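Joint Ventures and Shared Plants: Does Splitting a Factory Split the Risk?

Project report, Industry and Trade module
Shuk-fan Kuo
Submitted 14/07/2020

1. What I set out to check

When two carmakers, or a carmaker and a supplier, say they are going to share a plant, the press release nearly always uses the word "risk." The risk will be shared, or spread, or balanced. I wanted to find out what is left of that claim once you read past the first page. My case is the agreement between Destgate, which makes electric vans, and Rácz, which makes seats and door panels, to run the old Badska assembly site together. A smaller supplier, Flullis, was brought in later to do battery housings.

I picked this case partly because the paperwork is easy to get. I had 237 pages of material in the end, counting the two annual reports, the planning file and the press releases. A lot of it says the same thing several times.

2. What the partners said

The announcement promised three vehicle models and a five-year ramp-up. Destgate would bring the vehicle design and the sales network. Rácz would bring cash and its interior parts line. The site itself came from Badska, which had stopped building its own vehicles there and kept a minority share in place of a sale price.

On paper this looks tidy. I have doubts about it. Neither annual report gives a figure for what the site was worth when it went in, so an outside reader can't tell whether Badska's share was fair, generous or a way of getting rid of a building with a leaking paint shop. The planning file does mention the paint shop, in an appendix, and says repairs are "to be agreed between the parties." I found no later document in which they were agreed.

3. Who carries the cost if sales are slow

This was the main question, and the answer I got was less even than the word "shared" suggests. Destgate pays for parts when a finished van leaves the plant. Rácz has to buy its materials well before that. If vans sit in the yard, Rácz has already spent its money and Destgate has not. The agreement summary calls this a "standard payment sequence." It may be standard. It is still a loan from the supplier to the carmaker, and it has no interest rate on it.

Flullis is in a weaker spot again. It has one customer at the site and a nine-month notice period, and its housings fit no other vehicle that I could find. My supervisor thought I was being too hard on the deal here and pointed out that small suppliers often accept such terms to get a first big contract. I accept that they do. I don't think it makes the risk any smaller.

4. Packaging and parts handling

A side topic, which I include mostly for the module's logistics requirement. The partners say that shared warehousing will cut handling costs, and that automated picking of small cartons will do much of the work. The saving is given as a percentage with no starting figure, so I could not use it.

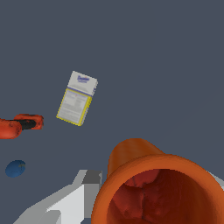
Figure 1. Small carton on a plain gray surface, computer-rendered.

Even if the saving is real, it would be small next to the cost of the line itself. I would want to see one full year of warehouse costs from before the merger of the two stores, and the same for the year after. Neither has been published.

5. Limits of this report

I had no access to the full agreement, only the summary. I wrote to all the companies named and got two replies, both of which sent me back to the press releases. Jobs at the site are left out because the numbers in the planning file and the annual reports do not match, and I could not find out which set was newer.

6. Findings

The Badska deal does spread the cost of the building. It does much less to spread the cost of a bad sales year, most of which would land on the suppliers first. The claim of shared risk is therefore only partly supported by what I read. The next round of company accounts is due in September, and the line to look at is Rácz's unsold stock. If it has grown faster than Destgate's, the payment terms in section 3 are the first place I would look for a cause.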